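Household Chores Remain a Hard Test for Machines, Department Trials Find

A year of kitchen trials has given the Department of Applied Automation a mixed answer to a question its members are asked often: whether a machine can be trusted with ordinary chores. According to results released in April, robots can now complete many single steps of kitchen work without help. They are much less dependable when those steps must follow one another in a kitchen that someone else has used.

The department logged 2,111 attempts over the course of the study, which is known as Rulley. Each attempt covered one short task, such as placing a cup on a rack, moving a bowl from rack to shelf, closing a drawer or wiping a section of counter. An attempt was recorded as complete only if the robot finished the task without a person touching the robot or the object. Of the total, 1,387 met that standard.

"That is a better figure than we would have reported two years ago, and it is still well short of what a household would accept," said Jovita Lozano, who directs the study. "A person who drops one cup in three would not be asked to do the dishes again."

Results varied widely by task. Drawers and cabinet doors gave the fewest problems. Rigid cups and bowls were handled well when they stood upright and apart from other items. Performance fell when objects lay on their sides, leaned against one another or rested on surfaces with gaps, such as wire shelving and drying racks. Shiny surfaces were a further source of error. Polished steel and chrome reflect light from the room, and the software that judges distance was more often wrong near them.

Tsung-han Yang, who leads the work on hand control, said that the sink area has become the most useful place to study these difficulties. The objects found there differ in weight and shape, and they are seldom left in the same position twice. A hand with several fingers has more ways to take hold of such objects than a simple clamp, he said, but it also has more ways to make a poor choice.

"The approach matters as much as the grasp," Yang said. "If the thumb arrives first and nudges the object, the plan the robot made a second earlier no longer applies. People correct for that without thinking. We are still teaching the machine to notice."

The study also considered speed. The slowest tasks took the robot up to 20 times as long as a person doing the same work. Lozano said that the department does not regard speed as the main obstacle at present, as many households would be content with a slow machine that worked while they were out. Such a machine would have to recover from its own mistakes, however, and unattended recovery was the weakest area in the results. 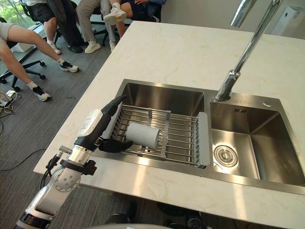 Department of Applied Automation | Household and Service Tasks Group

A dish rack set across a sink basin is one of the surfaces on which the group studies reaching and grasping. An object lying on its side across the rods gives a robot hand little flat support to work against, and the fingers must be brought in beside it at a suitable angle before they close.

The department has carried out related work on shop-floor chores with Flasiter, a maker of small metal fittings, at its plant in Radwan. Tasks there included sorting parts into trays and returning hand tools to their places on a board. Completion was higher than in the kitchen trials, a result the group attributes to fixed lighting and to work areas that are reset at the end of each shift. Staff at the plant continued to handle mixed bins and damaged parts by hand.

The next phase of the Rulley study will move part of the testing to Jovstead, a residential building where 5 apartments have been set aside for the purpose. Residents will use their kitchens in the normal way, and the robots will be asked to carry out a limited set of chores at agreed times of day. A member of the group will be present during every session and will be able to stop the robot at any point.

Lozano cautioned against reading the move as a sign that household robots are close to general use. The apartment trials are intended to show which chores are worth pursuing and which should be left to people for the time being. Loading a rack, clearing a counter and putting away groceries will be tested first. Washing glassware and handling knives are excluded.

A full account of the methods and results is available on request from the department office. Faculty and students who wish to propose additional tasks for the apartment trials may submit them in writing to the Household and Service Tasks Group.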